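### 3.2 Materials: the bins

Sorting stock came from the Tivside drop-off, where small household goods get tipped into metal bins before anyone looks at them. We kept the bins as they were. Participants at Clenau worked from the same kind of bin, one at a time, standing, no gloves unless they asked.

In all 176 objects went through the study, logged once each on a paper sheet and later typed up by Kárason. Batches were kept small on purpose. Haddad's (earlier) protocol used full bins and people mostly dug; we wanted them to look. Mixed contents every time: grooming items, kitchen bits, toys, loose plastic parts that belong to something else. Figure 2 shows one such mix.
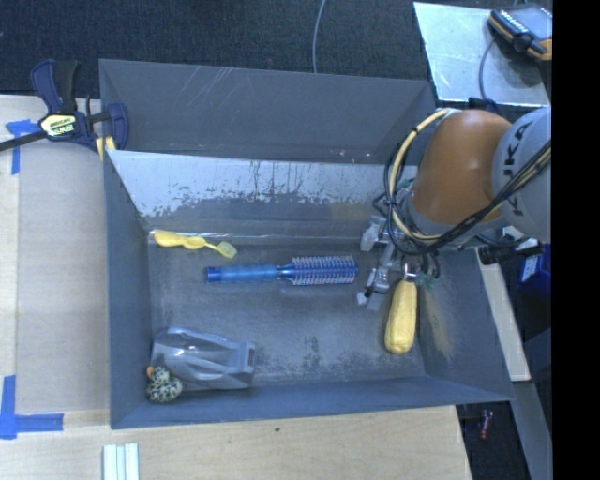

**Figure 2.** Mixed household items in a grey metal bin, among them a blue round hairbrush and a small yellow spoon-like utensil.

Labeling was the slow part. The hairbrush is easy, rows of short bristles, a handle, everybody writes "hairbrush". The yellow utensil less so. Spoon-like, but the tip is squarish, and we coded it "utensil, other" after a short argument. Same trouble with the grey plastic object in the lower left corner, all ribs and long grooves with a small slot at one end. No agreed name. It went down as "part, unknown", a category that grew much faster than we planned for. The speckled black-and-white toy next to it was coded "toy, animal" and left there; bird or duck made no diference to the analysis.

Bin wear was noted too, though not scored. The floor is scuffed and the back wall flaked in patches, so grey items have less to stand out against than yellow or blue ones. See 4.1 for whether this mattered (a little, for grey plastic).

Each participant did 5 bins with a break after the second. Time limit 40 seconds per bin for the naming pass, none for the sorting pass. Categories were fixed in January and not changed afterwards, exept that "kitchen" and "utensil, other" were merged for the Clilo comparison, where the coding sheet had only the one box.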